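Consent workshop room check: Te Moana common room, with my comments
Posted Apr 9, 2023

I ran the walk-through for our healthy relationships and consent night again, and a few people asked if they could borrow the list for their own sessions. So here it is, scribbles included! Use whatever suits your campus. Mine is written for student facilitators at Vandcombe, where we mostly get first years and the odd tutor who wants a look.

ROOM AND EXITS

Both exit doors open from inside without a key: OK
Second door sticks at the bottom. You have to lean on it. I've logged it with maintenance (again) and put a bright sign at shoulder height.

Capacity sign matches bookings: OK
The room is signed for 60. We cap it lower so people can get up and leave without climbing over anybody's knees, which matters heaps with this topic.

Chairs in a horseshoe, gap at the back: OK
Please don't do rows. I did rows at the Bikbridge session in November and one poor student had to shuffle past nine people to get out.

Step-free route from the car park: NEEDS WORK
The ramp is fine, but the path lighting isn't. One lamp is out near the bike racks.

Blinds closed on the corridor side: OK
People talk more freely when their flatmates can't wander past and wave.

QUIET SPACE

Separate room booked for the full session plus 30 minutes: OK
It's the little study room across the hall. Tissues, water, the soft lamp. I moved the big fluoro switch reminder to inside the door, as everyone was flicking it on by habit.

Support person named at the start and wearing a lanyard: OK
They don't run activities. They sit near the back and they're free to walk out with anyone who needs company.

Phone charged and signal checked: NEEDS WORK
One bar in there, on a good day. We'll use the landline for now.
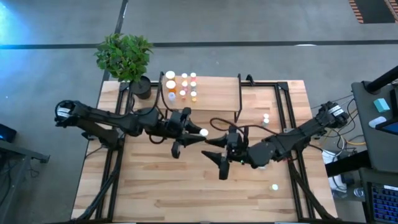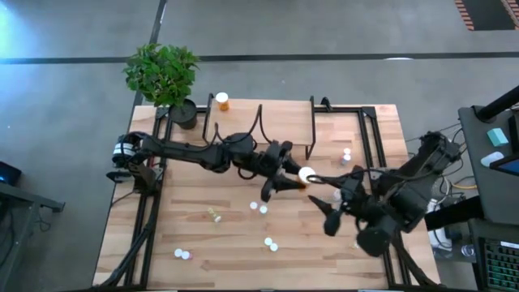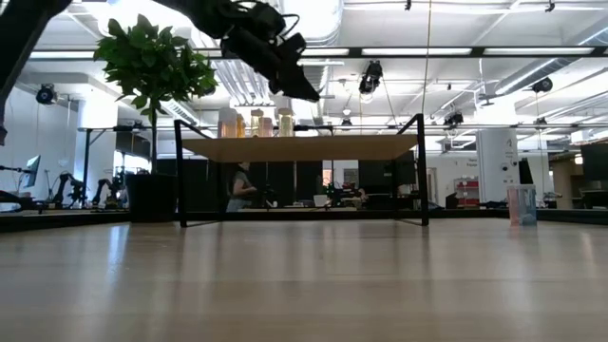

CONTENT AND CONDUCT

Content note read aloud and on the slide: OK
I read it twice, once before the doors close and once before the scenarios. Feels a bit much when you're up the front, but latecomers miss the first one every time.

Scenario cards checked for names: FIXED
Two cards used names that belong to people on the sign-up sheet. Swapped them for initials. Do check this one, it takes 5 minutes!

Scenarios cover all kinds of couples: OK
Plus one about friends and one about saying no to a second date, which got the best chat last time.

Anonymous question box locked: OK
The key stays with the lead facilitator. Slips get shredded after we've answered them.

Photo policy on the door: OK
No photos during the session, full stop. Drirnby wanted some for their newsletter and I've said they can have a shot of the banner.

TAKE-HOME BITS

Support numbers printed and current: NEEDS WORK
We ordered 1,000 wallet cards and the after-hours number has changed, so I'm stickering them. My thumbs are not happy.

Feedback form has a "contact me" tick box: OK
Leave it unticked by default.

Still to do before we open the doors: the lamp by the bike racks, the rest of the stickers, and a doorstop for that sticky door.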